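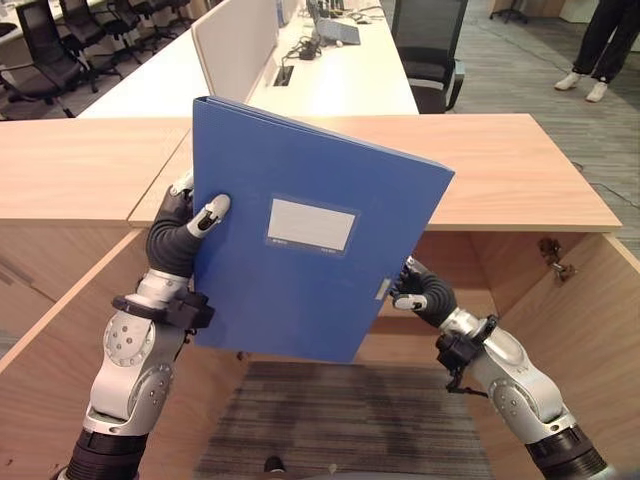
Section 4: Filling your Brekke side cabinet

By now the cabinet should be standing level beside the desk with its door swinging freely, and you can get on with the pleasant part, putting your files away. Do leave it until the carpet has been hoovered, as packing dust has a way of finding its way inside.

1. Open the door as far as the hinge will let it go. If it stops short, go back to Section 3 and loosen the hinge screw by a quarter turn.

2. Close the clasp on each file box before you lift it. A full box that springs open halfway down makes a dreadful mess (and you will be sorting paper until teatime).

3. Hold the box upright with one hand near the top and the other supporting the bottom corner, then lower it gently into the compartment.

4. Turn the spine towards you and write on the label insert in pencil to begin with. Most offices change their minds about the order within a month or so!

5. Carry on until you have up to 12 boxes in place, keeping the heaviest at the bottom.

Note: The Brekke is 42 cm deep inside, so most ordinary file boxes go in with room to spare. The larger Parmont boxes fit too, but only lying flat.

Caution: Do not put more than 30 kg in the compartment, and please don't sit on the top, however inviting that corner looks. Keep laptop leads and other cables clear of the door edge, where they are easily pinched.

If the door begins to rub once everything is in, turn to Section 5, Adjusting the hinge.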